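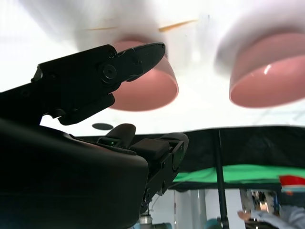 # Flivell folding canopy, 10 x 10

We sell the Flivell, and we'd like you to read this before you buy one. Most canopy listings read like the thing will survive a hurricane and put itself away afterward. It's a pop-up canopy with four legs and a cloth roof. It keeps the sun off a table.

**What you get**

- Steel frame, powder coated, folds to a bundle five feet long
- Polyester roof
- Carry bag with two handles
- Four ropes and eight stakes
- One spare push-button for the legs

Side walls are sold separately. So are leg weights, and you'll need those.

**About "waterproof"**

The maker's label says waterproof. We say the roof fabric is coated and the seams are taped, and the tape is the part we'd watch. We left one up behind the Gisbridge store through most of July, and the first drip came at a corner seam, right over the spot where you'd put a cash box. In a steady rain, water also collects between the ridge and the eave unless the legs are fully extended and the roof is pulled tight. Push it off from below with a broom before it gets heavy. A bent truss bar isn't a warranty claim, according to the warranty, and we've argued the point with them twice.

**About "one-person setup"**

Tsegereda Tekleab at our Gisbridge counter can put one up alone. She has also put up a lot of canopies. Two people standing at opposite legs, walking backward, is how the rest of us do it. The box claims 80 seconds. That may be true on a flat warehouse floor with the roof already attached. Allow 15 minutes your first time, and keep your fingers out of the scissor joints.

**About "wind rated"**

There is a number on the carton. We asked what test it came from and got a link to a page with the same number on it. So we don't repeat it in this listing. Stake all four corners on grass. On pavement, use at least 20 pounds of weight on each leg, more if you add walls, since a walled canopy is a sail. If the roof starts lifting between gusts, take it down. Don't stand there holding a leg – we've seen what that does to a shoulder.

The stakes in the bag are thin. They're fine in a lawn and useless in dry, packed dirt. Buy longer ones at any hardware store.

**Flivell or Rostanel?**

People ask, because the two look almost the same folded up. The Rostanel costs $100 more. For that you get thicker legs, a heavier roof cloth, and a bag with wheels. The wheels are small and plastic and we wouldn't pay for them. The legs are worth paying for if you set up every weekend. For a few birthdays and a yard sale, the extra money is hard to justify, whatever the comparison chart on the Rostanel box tells you.

Parts don't swap between the two. The leg buttons look the same and aren't.

**Colors**

Black, white, sand. Black hides dirt and makes for a warm afternoon. White shows every leaf stain by the second outing. The sand roof we were sent was closer to yellow than the swatch, so come look at it first if the color matters to you.

**Care**

Let the roof dry before you bag it. If you have to pack it damp, open it up again that night. Mildew spots don't wash out of this fabric, and we've tried the sprays. Mild soap and a soft brush for everything else. A bit of silicone on the sliders once a season keeps them from sticking.

**Renting instead**

Unnur Steinarsdóttir runs our rental desk and will tell you flat out if renting makes more sense. Rental canopies go out with weights included. Pickup is Tuesday onward for weekend dates, and they need to come back dry. There's a cleaning charge if they don't.

**Returns**

Unused, in the bag, with all the stakes. Türkmen, our supplier, handles frame replacements and wants the receipt plus a photo of the damaged joint. They're slow. Order truss bars through us and we'll usually have them on the shelf.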